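夹爪勾住编织篮怎么办：工作台小贴士
双臂工作台上用藤编、草编篮子装东西，最常见的故障是手指尖插进编织缝里，抬臂时把整只篮子带起来。

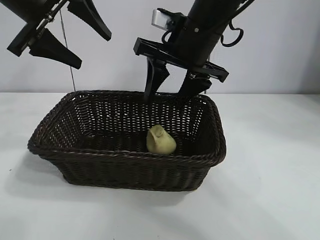

我们一月份在 Lullow 工作台上碰到过一次：周六下午，右臂从篮里取完软玩具往上抬，指尖勾着篮沿，篮子离开桌面后翻倒，撞到另一只手臂，控制器报过载停机。篮沿断了两根藤条，手指垫片也裂了。以下是之后整理出来的做法。

勾住以后先做什么
1. 按急停，不要点“继续”。过载报警清除后，手臂可能接着走完剩下的轨迹。
2. 不要用手硬拽篮子。藤条绷紧时会弹，手指夹在篮沿和夹爪之间很容易受伤。
3. 一个人托住篮底，另一个人切到手动示教，低速把夹爪往下送一点，藤条松了再横向退出来。
4. 实在退不出来，剪断那一根藤条。篮子比减速器便宜。
5. 断电后检查指尖、螺丝和线缆。线缆外皮有划痕的，当天就换。

重新开机前
空载走一遍完整动作，速度调到最低档，手放在急停旁边。我们那次重启后才发现夹爪安装板歪了一点，闭合时两根手指对不齐，只好又停下来重装。安装板螺丝拧紧后用油漆笔画一道线，以后松没松一眼就能看出来。

平时怎么防
下探点离篮壁留出一指宽，篮沿附近不设抓取点。软的东西会滚到角落里，遇到这种情况先停机，用手把它拨回中间，别让夹爪贴着篮壁去够。

张开宽度也要设上限。原来程序里写的是 84 毫米，在小篮子里张开时会顶到侧壁，改成 74 毫米以后没有再顶过。你的篮子尺寸不同，自己量，别照抄。

指尖有毛边的用细砂纸磨圆，Tambunan 的硅胶指套也可以用，但指套磨薄以后会卷边，反而更容易勾。我们跑满 700 次抓取换一副。

线缆不要留太长的垂弯。手臂下探时线圈会跟着往下走，可能挂到篮沿。用魔术贴扎带收短，收完把各关节转到极限位置试一遍，确认没有绷紧。扎带头剪平。

两只手臂共用一个台面时，不工作的那只要停在篮子上方够高的位置，并在 Ernent 控制软件里打开互锁。我们那次互锁是关着的，调试时关掉后忘了开回来。现在开机清单有 9 项，互锁排第一。

篮子的处理
断掉的藤条头剪到与编织面齐平，用一点木工胶点住。毛刺多的篮子不再上台，放到架子上装抹布。篮底可以贴防滑垫，但不要用螺丝或双面胶把篮子固定死，勾住时篮子动不了，力全压在夹爪上。

Tativari 的塑料周转筐没有编织缝，换上以后勾挂少了很多，缺点是内壁反光，深度相机偶尔读错底面高度。需要用编织篮的时候，还是按上面的间距来。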